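Folding and storing bulky knits

Sillwood Home Notes
Updated 26 July 2026

Heavy jumpers take up more room than anything else in a chest of drawers, and most of them come out of storage in worse shape than they went in. The method on this page is for thick ribbed and cabled knits, the kind you can't fold into a neat square without the whole pile falling over. It also covers fleece and mesh sportswear, which usually end up in the same drawer.

You will need a clear bed or table, a clothes brush or fabric comb, a soft tape measure, and whatever you plan to store things in. Set aside an afternoon if you are doing a whole winter wardrobe.

Before you fold

Wash or air everything first. Moth larvae go for wool with skin oils and food on it, and a jumper worn twice over a shirt still counts as worn. If the label allows machine washing, use the wool cycle, a mesh bag and cool water. Otherwise hand wash in the laundry tub, press the water out between towels and dry flat, away from the heater. Turn it over once the top side feels dry.

Ribbing holds water longer than plain knit. Cuffs, hems and rolled collars can still be damp a full day after the body has dried. Pinch the thickest part of the collar between your fingers. If it feels cooler than the rest, leave it another night.

Brush or comb off pilling now. Work in one direction along the ribs and hold the fabric taut with your other hand. Don't use a razor on a loose knit.

Check the seams as well, under the arms and at the sides, and mend any dropped loops before they run. A safety pin through the loop will hold it until you get to it.

The basic fold

1. Lay the jumper face down with the arms out. Smooth it from the centre towards the sides, but don't stretch the ribs. They should sit at their natural width.

2. Fold one side in towards the middle, with the fold line starting halfway along the shoulder. Lay the sleeve straight down the back. If it is longer than the body, turn the cuff back up.

3. Do the same on the other side. The sleeves should lie next to each other. If they are stacked you get a lump down the centre and the pile leans.

4. Fold the bottom hem up by a third, then fold again to meet the collar.

5. Turn it over and pat it flat. Leave the air in. A thick knit squashed hard for months will keep the crease.

For a chunky jumper, stop after one fold at step 4 and use a wider box. Two folds in a heavy rib makes a bundle too tall for a standard drawer.

The roll

Rolling suits lighter knits, and it is the better choice for a bag or a deep tub where you want to pull one thing out without upsetting the rest. Follow steps 1 to 3, then roll from the hem to the collar. Keep it loose. A tight roll stretches the outer layer and leaves waves in the ribbing.

Roll with the direction of the ribs. Going across them, the fabric fights you and springs open as soon as you let go.

Zips and trims

Close every zip before the item goes near a knit. Open teeth catch on yarn. Zip pulls are less of a worry, but a metal one can snag a loop when you drag something out from underneath, so tuck it inside the placket or turn the garment so it faces away. Rubbery or cord pulls can be left as they are.

Hook and loop tabs on jacket cuffs do more damage than zips. Press them shut and fold them to the inside.

Mixing knits with other fabrics

If you have a drawer each for wool, fleece and sportswear, you can skip this part. Most of us don't.

Put the heaviest thing at the bottom. Usually that is the knit. Fleece goes on top of it, and perforated or mesh fabric goes wherever it fits, as it weighs very little and doesn't mind being creased. Keep anything with a rough lining away from the wool.

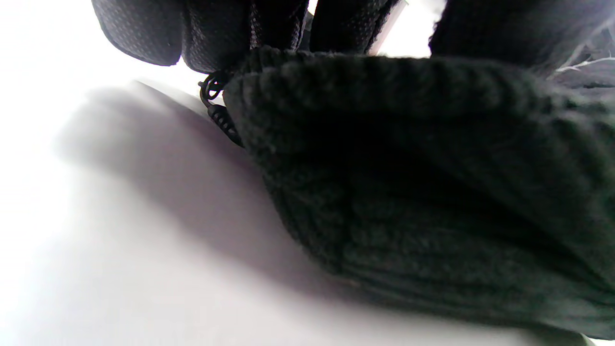

Vol. 3, p. 100

Dark colours are hard to tell apart once they are packed. A forest green rib can look close to black down in the folds, and black fleece and black mesh disappear into each other. Leave the rolled edge of each piece facing up so you can find it by texture. A strip of cotton tape pinned to the hem also works.

Which container

Cotton bags let the fabric breathe and are best for wool. Plastic tubs keep out dust and silverfish, but only use them when everything is fully dry. Put a sheet of acid-free tissue at the bottom and another under the lid. Vacuum bags are fine for fleece and doonas. I don't use them for ribbed knits at all.

Cedar blocks need a light sand once a year or they stop smelling of anything. January is a good time to do it, while the winter clothes are packed away. Lavender bags should be replaced at the same time. Neither will fix a drawer that already has moths in it. For that, empty it, vacuum the corners and runners, wipe it down and let it dry before anything goes back.

Don't hang heavy jumpers. If you have no drawer space, fold the jumper in half lengthwise, lay it diagonally over the hanger and bring the body and sleeves down over the bar on either side. The shoulders then carry no weight.

Taking things out again

Unfold each piece and leave it flat overnight. If creases remain, hold a steam iron above the fabric without touching it, then smooth the ribs back into line with your palm. Let it cool before you pick it up.

Related pages: Washing wool by hand. Lining a drawer. Mending a dropped stitch.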